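Employer stock is now most of my account. Sell some, or sit tight?

Posted in Investing Basics by Paraskevi Papadakis

I work for Warkix, which makes home goods (table linens, kitchen towels, the stuff you get as a wedding present and then own until you die). For years they've let us buy shares at a discount out of each paycheck. I signed up, forgot about it, and went on with my life.

In August I finally logged in to the account, mainly to change my mailing address. I have 445 shares. The price has gone up a lot since I started, and that one stock is now worth more than everything else I've saved put together, not counting the retirement plan, which is its own sad story.

My brother-in-law says to sell all of it tomorrow morning. My manager says the company is "just getting started," but he has said that about every product line we've launched, including the ones we then stopped launching.
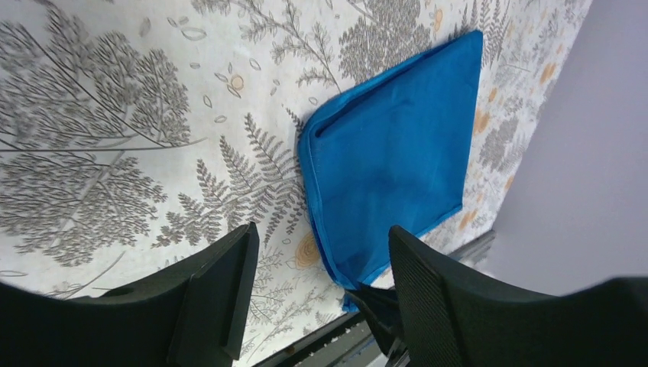

I like the company. I think the new owners of the Vlachopoulos line know what they're doing, and the stores I visit seem busy. But my paycheck comes from the same place, and so does my health insurance, and I've started reading our quarterly report in the bathtub, which can't be good for either of us.

Two things I'd like to know. Is there a sensible way to sell down a position like this without getting clobbered on taxes? And is it dumb to keep any of it? I'm in the US, I'm 20-odd years from retiring, and I don't need the cash for anything right now except a roof that has opinions about rain.

Abdelghani Younis

Your brother-in-law is closer to right than your manager, which I realize will make the holidays unbearable.

Forget the share price for a minute. If Warkix has a bad year, the stock drops and they start cutting jobs, often in the same month. You'd be selling cheap shares to cover the mortgage. I did this with a company called Porneo that I was very fond of. I had a coffee mug and everything. I still have the mug.

On taxes, the date you bought each batch matters. Your account should let you see the shares by "lot," meaning each purchase listed separately with its date and what you paid. Shares held more than a year are generally taxed at the lower long-term rate on the gain. But discount plans have an extra wrinkle. If yours is what the tax people call a qualified plan, you usually get the better treatment only when you've held the shares more than 2 years from the start of the offering period and more than one year from the day you bought them. Sell sooner and the discount, measured on the day you bought, gets taxed like wages. Even when you wait, part of the discount may count as regular income. So find out which kind of plan it is before you touch anything. HR will know, or will know who knows.

Then what I'd do:

Turn off automatic selection of which shares to sell. Many brokers default to oldest first, and that might be fine or might be the most expensive choice on the menu.

Sell the old lots with the smallest gain first. You may have a few from a bad stretch that are barely up at all.

Spread the rest over two tax years if the total gain would push you into a higher bracket. Selling in December and again in January is a perfectly good trick and requires no cleverness.

Check your company's trading window. Plenty of employers block sales around earnings, even for people who don't know anything juicy.
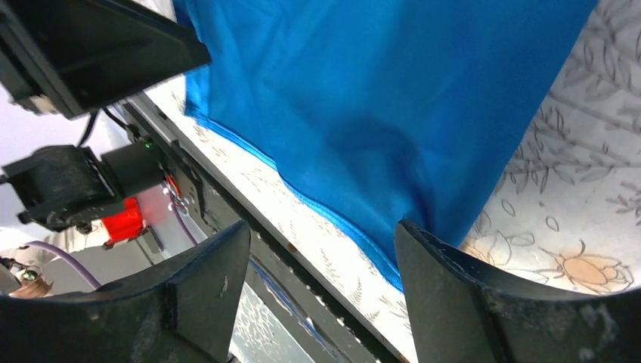 Blue cloth on a botanical-print tablecloth.

As for keeping some, sure. Pick a slice you could watch go to zero while swearing only moderately. A lot of people use five or ten percent of their savings. You can stay in the purchase plan too, since the discount is decent money, and just sell each batch on a schedule. Put the schedule on the calendar now, while you're calm.

One more thing, and it took me far too long to learn it at Porneo. When you sell discount-plan shares, the cost shown on your 1099-B often leaves out the part already taxed as wages. If you copy that number straight onto your return, you pay tax on the same money twice. Look for a supplemental statement from the broker.

linens_and_losses

I would hold. Rarance went nowhere for ages and then it doubled, and everyone who sold felt sick. I sold 121 shares and I think about them when I'm brushing my teeth. If you believe in the company then believe in it. Also fix the roof.

Paraskevi Papadakis

Thank you both. I looked up the lots and the oldest ones are well past both dates, so those can go when the window opens again. It's a qualified plan, per a very patient person in HR who I think gets this call a lot. I'm going to sell half this year and a chunk in January and keep a small pile so I can still complain at meetings with some authority. The first batch is going to the roof. My brother-in-law has not been informed.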